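Noteck Drullen island bench: review after one winter
Posted by Sinéad Ó Flaithearta, 2023-05-04

We moved into a new build in Broltthorpe with an open-plan kitchen and no island. The builder's plan showed one as an upgrade, and the quote for it was more than we wanted to pay, so we left the space bare and had a capped power point put in the slab for later. Last August we bought the Drullen from Noteck, which is a flat-packed island bench with a base cabinet, drawers down one side and a stone-look top. It cost $3,499 delivered. I paid for it myself.

The Drullen comes in one width and you choose the colour of the cabinet and the top. I picked the white cabinet and the grey top. The cabinet is 600 mm deep and the top overhangs it by 300 mm on the seating side, enough for your knees if you sit up straight. My husband is tall and would like a bit more. If you plan to eat most of your meals at the island, measure how you sit at a normal table before you order. 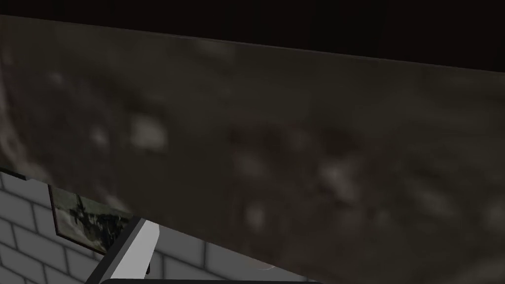
Delivery was to the garage only. The driver was clear about that when he rang, and it is on the order form if you read down far enough. The boxes with the cabinet sides are easy for two people. The top is not – it weighs over 100 times what you would like it to at the end of a long day, and the carton has nowhere to put your hands. We got it through the laundry door and rested it on old towels overnight.

Assembly took us most of a weekend. The instructions are drawings with hardly any words. They are fine until step 9, where the drawer runners go in, and the left and right runners are so alike that we fitted a pair the wrong way round and had to take the drawers out again. Put a bit of tape on the left ones as you unpack them. All the screws were in the bag, with a few spare. You need your own drill, a long level and a rubber mallet.

The cabinet has adjustable feet, and our slab turned out to be less flat than the builder had told us. The feet had plenty of travel to deal with it. The kickboard clips over them and comes off for sweeping.

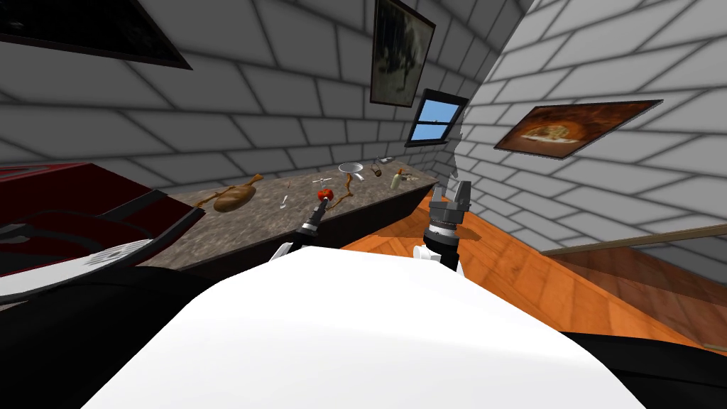
Getting the top level is worth an extra hour. The edge of the Drullen is square and has no lip, so a spill goes straight over the side and down the drawer fronts. Ours was out by a hair at first, and we found out with a bag of mandarins. Small round things are the test: whatever the red one over the counter in the picture is, tomato or apple, it would have ended up under our fridge that first week. We wound up one of the front feet and have had no trouble with it after that. A wooden floor is kinder to dropped fruit than our tiles, though it may mark under the feet, and Noteck doesn't supply felt pads.

The top has worn well. Turmeric left a faint yellow patch that faded after a few wipes with bicarb soda. I have not put a hot pan on it and the care sheet says not to. Crumbs are hard to see against the grey pattern, which is good when visitors come and less good when you are trying to clean it properly. The white cabinet shows every fingerprint around the drawer pulls.

The drawers are the best part. They open all the way, they close softly and the bottom one holds our cast iron pots without sagging. The top drawer is too shallow for tall utensils. There is a cut-out at the back for a power point, and our electrician said it was in a sensible spot, but he had to trim it slightly to fit the plate.
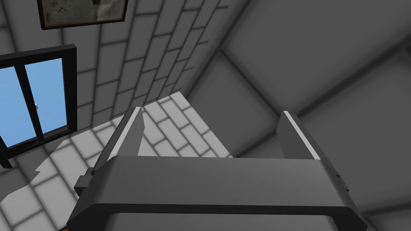
Can you fix it to a concrete slab if you have underfloor heating?
Ask your builder for the heating layout before you drill anything. The brackets in the box are meant for screws into the floor, and Noteck told me by email that the base can be glued down instead with a construction adhesive. We have no heating under ours, so we used the screws.

I also looked at the Quinlan, which is the dearer bench in the same showroom. It has a real timber top and a shelf for a microwave. The drawers felt about the same to me. The timber needs oiling and I know I wouldn't do it. If you want the microwave off your main bench, the Quinlan would be the better buy.

Leave enough room to walk around whichever one you get. We marked ours out on the floor with masking tape and lived with the outline for a fortnight, then moved it a little closer to the window so the dishwasher door could open fully. The pantry door still touches one of the stools if it hasn't been pushed in.

Good points: solid drawers, adjustable feet, tough top.
Bad points: heavy top with poor packaging, unclear runner drawings, fingerprints.
I would buy it again at the same price, and I would pay someone to carry the top inside.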